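Flekolmont Disassembly Study: Pre-Run Inspection Checklist, Cell 2
Form valid from 22nd July

1. Emergency stop tested. OK
2. Speed limit set to 30 percent. OK
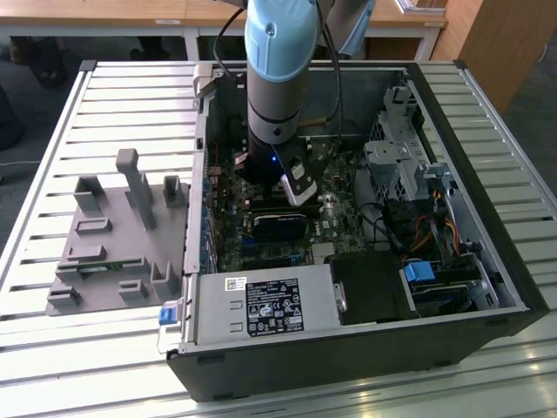

3. The method compares scripted and learned motion over 300 runs per group. Positions are taught relative to the fixture, so its placement must be confirmed before each group. The gray plate stands to the left of the tower, with a circuit board strip in its slot. OK

4. Clearance over open case. OK, see comment. 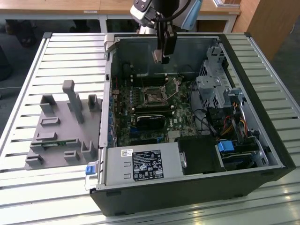 Thibault Deschamps asks that the force limit be recorded with every run, as the Bundel results could not be compared without it.
Response: accepted. Column added.

5. Force log active. OK

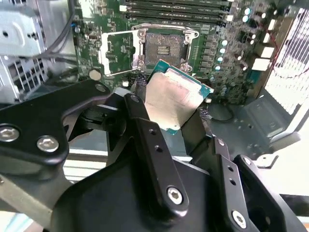
6. Insertion is scored only if the approach starts from a permitted state. The load plate must be open and the socket empty, as they are at this station. OK

Release: approved for Alturico group.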